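Meetings > Minutes > Plulville Library Friends, regular meeting

PLULVILLE LIBRARY FRIENDS
Minutes of the regular meeting, Sunday, 2:00 p.m., downstairs reading room
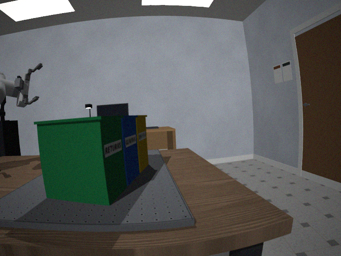

Rendering with the green RETURNS bin.

Presiding: Gladys Ndung'u
Minutes taken by: Emerson Holanda

1. Call to order

The meeting was called to order at 2:00 p.m. The agenda was accepted with one change. The roof item was moved ahead of the book sale so that members leaving early could vote on it.

2. Minutes of the last meeting

One correction. The minutes said the piano had been given to the school. It was lent, and the school is to return it in June. Approved as corrected.

3. Money report

The general account stands at $2,000 after the printing bill and the deposit for the tent. The water bill has not come in yet. Dues have been received from 111 members. Reminder cards went out to members who paid last year and have not paid this year. A member asked whether the cards could go by email. Emerson said the email list is out of date and he would rather mail cards once more and ask for email addresses on the return slip. Report accepted.

4. Roof over the back entry

Fagundes Roofing looked at the leak above the back entry. Their letter says the flashing has pulled away from the brick on the north side and the wood under it is soft. They can do a patch now or replace the whole section when the weather is dry. The patch carries no warranty.

Discussion was long. Some members felt the patch would only put off the larger bill. Others pointed out that the town owns the building and that the Friends paid for the last two repairs without being paid back. Gladys has spoken with the town office and was told that a request has to be in writing and has to reach them before the budget hearing in December.

Moved and seconded: that the Friends send the town a written request for full replacement of the section, with the Fagundes letter attached, and that no Friends money be spent on the roof until the town answers. Carried, with two opposed.

Until then the mat at the back entry will be taken up when it rains and the bucket put out. The large-print shelf has been moved to the wall by the copier.

5. Fall book sale

Gladys reported on plans for the sale. Hours will be the same as last year. The tent from Sturetti Rentals will be put up on the side lawn the afternoon before, and the walkway has to be kept clear for the ramp.

Donations have been heavy on cookbooks and light on children's books. We have 163 boxes in the basement. Sorting continues in the mornings. Please do not leave boxes outside the basement door. Two were left there in the rain and had to be thrown out.

Prices: hardcovers and paperbacks stay as they were. It was suggested that puzzles be priced one at a time, as some are nearly new and some are missing pieces. Agreed. Puzzles known to be missing pieces will be marked and put in the free box.

There was a question about encyclopedias. We do not take them. The sign on the basement door says so, but it is faded and will be redone.

Leftover books: the dealer who took them last year has closed. Emerson will call the thrift store on the county road and find out whether they can pick up or whether we would have to deliver.

6. Reading hour

Attendance has dropped since the time was changed to 4:00 p.m. Several parents said that hour runs into supper and homework. The librarian is willing to go back to the earlier time starting next month. No vote was needed. The new bookmark has the 4:00 time printed on it, so the remaining bookmarks will be corrected by hand or held back.

7. Catalog computers

The two public catalog computers are slow and one of them drops its connection. The library is looking at a program called Zuvov, which the branch across the river uses. The librarian will visit there and see how patrons get along with it. She did not ask for money at this meeting. A member asked that the card catalog cabinet in the hall be kept whatever is decided. Gladys said there are no plans to move it.

8. Other business

The lost key to the supply closet has been found. The spare will go back in the desk.

A member asked about the bench by the front steps, where one slat is loose. Emerson will fix it.

A thank-you note was read from the family of a late member, who asked that gifts in her memory go toward mysteries and garden books. The librarian will choose the titles and put a bookplate in each.

The request to hold a seed swap in the reading room was tabled until we know which days the tax help program will need the room.

9. To do

Emerson: mail dues cards, call the thrift store, fix the bench.
Gladys: letter to the town, confirm the tent, new sign for the basement door.
Librarian: reading hour notice, visit to see Zuvov, memorial titles.

10. Adjournment

Adjourned at 3:35 p.m. The next meeting will be in the same room at the same time.

Respectfully submitted,
Emerson Holanda

Related items
Agenda for the next meeting
Book sale: what we can and cannot take
Dues form
Letter to the town about the back entry roof
Minutes of the previous meeting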